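How to fold and sort white cloths after washing

Posted 2021-12-26 in Laundry and Linen

Applies to: flat white cotton cloths such as tea towels, napkins, flannels and cleaning cloths. Fitted items and anything with elastic are covered on a separate page.

What you need

A clear table at about waist height
One basket for unfolded cloths
A shelf or drawer for the finished stack
A spray bottle of plain water
An iron (napkins only)

The baskets we use are the Trondby, medium size. Any basket with smooth inside walls will do. Woven cane tends to catch on hems and pull threads.

Step 1. Empty the dryer or line promptly

Take cloths out as soon as the cycle ends. Cotton left in a warm drum sets its creases within minutes, and those creases will show through the fold. If you line dry, bring the cloths in while the hems are still very slightly damp.

Give each cloth one firm shake, holding it by two neighbouring corners, before it goes in the basket. Do not pack the basket down. Two small loads are easier to work from than one full basket.

Step 2. Wipe the table

Wipe the surface with a damp cloth and let it dry fully. White cotton picks up dust, crumbs and marker ink from a tabletop very easily. A pale, matt surface is preferable, although grey marks are harder to see on it, so run a clean hand across it before starting.

Step 3. Check the colour

Look over each cloth in daylight or under a neutral white bulb. Pink or grey areas usually mean a coloured item went through in the same wash. Set these cloths aside and do not dry them again, as heat makes dye transfer harder to remove. Soak them in an oxygen-based whitener according to the packet, then rewash.

We use Pamer powder for this. Do not use chlorine bleach on cloths with a coloured border.

Step 4. Find the corners

This step takes the most time, especially with thin cloths that have twisted in the drum.

1. Drop the cloth on the table in a loose heap.
2. Find any hem and pinch it between thumb and finger.
3. Slide along the hem until you reach a corner. Hold it.
4. With the other hand, follow the short edge to the next corner.
5. Lift both corners and let the rest hang.

If the cloth hangs in a point, you are holding opposite corners. Put one down and repeat from item 3.

Pulling the heap apart from the middle is slower. The layers grip each other, and the cloth comes up as a tight bunch with the hems hidden inside.

Step 5. Lay flat and smooth

Lower the free edge onto the table first, then bring your hands toward you so the cloth settles without trapping air. Smooth from the centre out to the hems. For stubborn creases, mist lightly and wait 45 seconds before smoothing again.

Napkins can be ironed at this stage. Use the cotton setting and press from the wrong side.

Step 6. Fold

Tea towels: fold in thirds lengthwise, then in half, then in half again.
Napkins: fold in half twice to make a square.
Flannels and cleaning cloths: fold in half, then in thirds.

Keep the folded edge facing the same way on every cloth. Stacks with mixed edges lean and are hard to count.
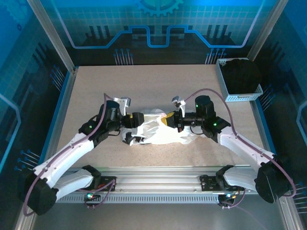 White cloth still bunched, held at the centre of the table. Grey basket behind the work area.

Step 7. Stack and store

Limit each stack to five tea towels or the equivalent height in smaller cloths. Place newly washed cloths at the bottom so that wear is spread evenly. Storage must be dry, with a small gap behind the stack for air.

Cloths kept for occasional use should be refolded on different lines every few months. We do ours in February. Permanent fold lines weaken the cotton, and yellowing starts there first.

Troubleshooting

Cloth will not lie square: the hem has shrunk more than the body. Dampen the hem and stretch it gently by hand.

Stiff or scratchy finish: too much detergent. Run an extra rinse.

Lint on the surface: wash separately from terry towels and clean the dryer filter.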